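Trindow white worktop, 13 mm compact board

Product page, revised August 2026
Sold by Etinness

Every worktop maker says theirs is the hard-wearing one. We have stocked enough of them to stop repeating it, so read the figures and the warnings before you get to the price.

The Trindow is a plain white top with square edges, sold on its own or with the Memus steel underframe. It is 13 mm thick. The maker calls the finish "stain-proof". We would call it slow to stain. Tea wiped up the same morning left nothing on our shop sample. Beetroot juice left until the next day gave us a pink ring that took two goes with cream cleaner, and permanent marker never fully went.
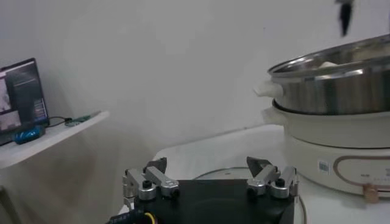 White tabletop under a two-fingered gripper.

White shows everything. If you want a surface that hides crumbs and pencil, buy the grey. People who sort small parts or cut fabric tend to like the white for the same reason other people send it back.

Sizes and fixing

Depth: 800 mm only. The maker has been promising a shallower one for a while and we will list it when it is in the warehouse.
Thickness: 13 mm
Fixings: 11 screws, supplied in a bag with a hex key. Bin the key and use a proper one.
Colours: white, grey
Legs: not included unless you order the Memus frame

The Memus frame has 4 levelling feet. They work on a floor that is nearly flat. On an old floor you will still be folding card under one corner, whatever the leaflet says.

Heat and scratches

The leaflet has a photo of a hot pan standing on the bare top. Please don't do this. The maker's guarantee leaves out heat marks, and you have to read a fair way down to find that. Use a trivet. Knives will mark it too, though shallow marks are hard to see unless the light is low.
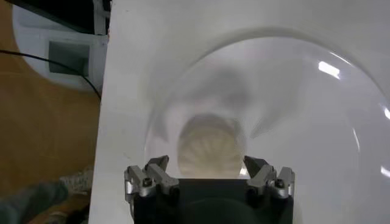
Clear dome, with a faint milky tint.

What buyers have told us

The shop at Dambrauskienė has fitted more of these than we have and rates them higher than we do. Their complaint is the packaging, which protects the face well and the corners hardly at all. Check all the corners before you sign for it. Chips reported after delivery are a long argument, and we don't always win it on your behalf.

"No assembly needed" is true of the top and untrue of everything you attach it to.

Delivery and returns

Kerbside only. It is heavier than it looks, so have a second person ready. Unused tops can come back in the original wrapping, and you pay the carriage. Drilled tops can't be returned. The next batch of grey is due in September.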